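Grandpa Oskari's Send-Off

Rakiya Sani had 41 index cards in her coat pocket and she loved every single one of them. She had known Oskari Heinonen since she was six, when he lived upstairs and let her ring the brass bell on his door as often as she liked (which was a lot!), and now she was going to stand up in front of the whole Reinholz Street hall and tell people about him.

He was 91. He had driven the Seneck ferry for most of his working life, and he could name every dog that had ever ridden on it. He sang to the engine. He sang to the passengers too - mostly in Finnish, mostly off-key, and they sang right back!

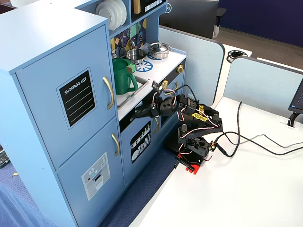
The hall held 300 and by ten o'clock on Tuesday there were people standing along the back wall. Rakiya got up, put her cards on the stand, and looked out at all those faces. Deckhands, bakers, the whole Jellik family in their good shoes.

"Okay," she said. "Who here ever missed the last boat?"

Hands went up everywhere.

"And who came back for you?"

"Oskari!" they shouted, and somebody whooped, and an old man in the second row started on the engine song. He had the tune all wrong. Rakiya knew the second verse, so she came in on it as loud as she could, and the Jelliks came in after her, and the cards stayed where they were until it was time for coffee.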